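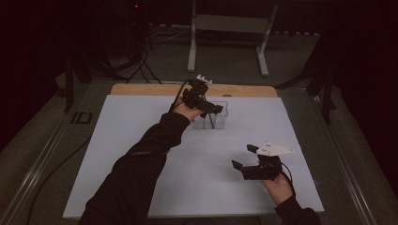

The spring seed swap at the Golldale branch library is set for March 21, 2025, and the doors open at 2 in the afternoon. Bring whatever you saved last fall, in any amount. Envelopes are best for most seed, but beans, peas and squash travel better in something with straight, stiff sides, and a small clear plastic container like the one on the white board is fine. Write the variety and the year on a piece of tape and stick it to the side. If you don't know the variety, write "unknown" and the color of the flower or fruit. Unlabeled seed goes in the chicken feed bucket at the end.

Last year we took in 204 packets and gave out nearly all of them. Tomatoes and marigolds were gone in the first half hour. We had far too much dill, and we still have it. Please don't bring dill.

**What we're short of**

- Onions and leeks (this year's seed only, as it doesn't keep)
- Short-season peppers
- Pole beans of any kind
- Native asters and coneflower

The Bratgate garden club is bringing onion sets and a tray of leek starts. They ask that you take no more than one bundle per household until everyone has been through the line.

**Testing old seed**

Seed more than a few years old should be tested before you bring it. Lay ten seeds on a damp paper towel, fold it over, and keep it in a plastic bag somewhere warm for a week. If seven come up, that's 70 percent, and it's good enough to share. Anything under half should stay home. Parsley and carrots are slow, so give them two weeks or more.

**Parking**

The lot behind the library is closed for paving through the end of March. Use the street or the lot at Petesport Hardware, which has agreed to let us have the back two rows. Don't park along the loading door.

Seed left over goes to the school garden in Bratgate. Empty jars and boxes can be picked up at the front desk for a week afterward, and then they get recycled.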